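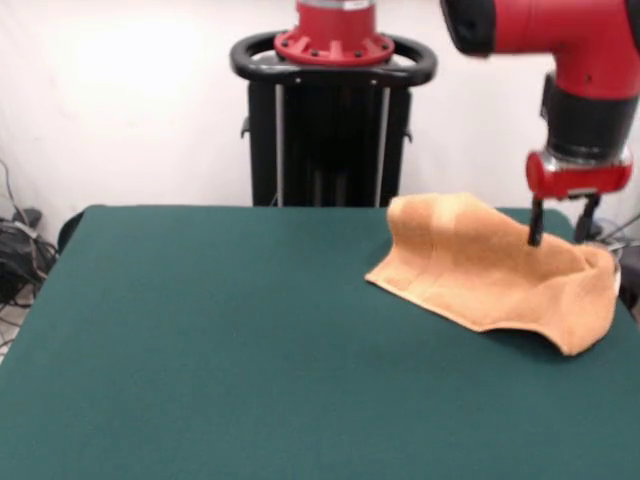 Why Is a Towel So Fuzzy?

I love towels. I know that's a funny thing to love, but stick with me, because a towel is one of the cleverest bits of cloth in your house!

Go and grab one from your bathroom. Now look at it really closely, with your nose almost touching. See all those tiny loops of thread? A cloth covered in loops like that is called terry cloth. Every loop is like a little arm reaching out to grab water, and there are loads of them packed in side by side.

What are the loops for?

Water likes to creep into small spaces. When you dry your hands, it slips in between the loops and along the threads, and it stays there until the towel dries out. A flat cloth, like a bed sheet, has far fewer places for water to hide. That's why drying off with a sheet is so annoying (I tried it once on vacation and dripped all the way down the hall).

What about the stripe?

Lots of hand towels, like the tan one at the top of this page, have a band running across them. Run your finger over the one on yours. Does it feel smoother? On many towels the weaver leaves the loops out in that part, so the band is flatter than the rest. It looks nice, too.

Why won't it lie flat?

Pinch a towel in the middle and lift. You get a tent! The cloth is soft enough to bend any way you like, but the loops make it thick, so the folds come out big and round. Try the same thing with a paper napkin and you'll get sharp, pointy creases.

Try it yourself

You need a hand towel, a T-shirt you're allowed to get wet, and 8 spoonfuls of water.

Put 4 spoonfuls on a tray and press the towel on it. Count to ten and lift it up. Then do the same with the shirt and the other 4 spoonfuls. Which one left the bigger puddle?

My friend Hina Baloch did this with her class in January, and they ended up testing socks, a mitten and somebody's scarf – the scarf was terrible at it. Hang everything up when you're done, and spread it out wide so the air can get to it.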